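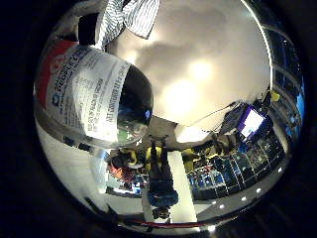 Momthorpe Robotics – Perception and Grasp Software Group
Gustus Operator Guide, Section 7: Setting up the wrist view filter

Use this section after the arm has been homed and the wrist camera stream is live. The filter keeps reflections and the robot's own surfaces out of the grasp planner. Printed cans with a glossy cap and mirror-finish parts both need it.

Before you start
Wrist calibration must be current. If the status line shows code 298, repeat the calibration before going further.

7.1 Load the profile
1. Set the arm to Hold.
2. Open Perception > Wrist > Filters and select the profile "gloss".
3. Set Self Mask to On. The mask is computed from the joint state and covers any finger or palm surface close to the lens.
4. Set View Up to Auto. People and shelving may be upside down in the raw view – the planner works in the base coordinate system and ignores this.
5. Press Apply. The filter restarts and reports ready on port 966.

Note: Label text is not used for pose. Blurred fine print does not need correcting.

7.2 Check against a mirror surface
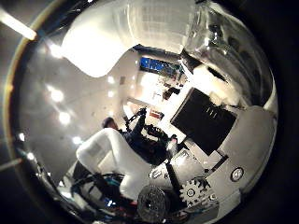
The self mask covers only what the camera sees directly. It has no model of reflections, so a second pass, Mirror Reject, compares the depth of each region with the fitted surface. On a chrome dome the reflected white arm and the person standing behind it must both be tagged "virtual" in the overlay. If either is tagged "solid", the planner will treat it as an obstacle and refuse the approach.

1. Set Mirror Reject to On.
2. Hold the pose for 100 video samples.
3. Confirm that the dome has one closed outline in the overlay.
4. If bright spots split the outline, lower Exposure by one step and repeat from step 2.
5. Save the profile under a new name. Do not overwrite "gloss".

CAUTION: Mirror Reject does not detect people. Keep the safety stop active during all checks.

Profile questions: Setareh Nikzad. Calibration faults: Farzad Ranjbar.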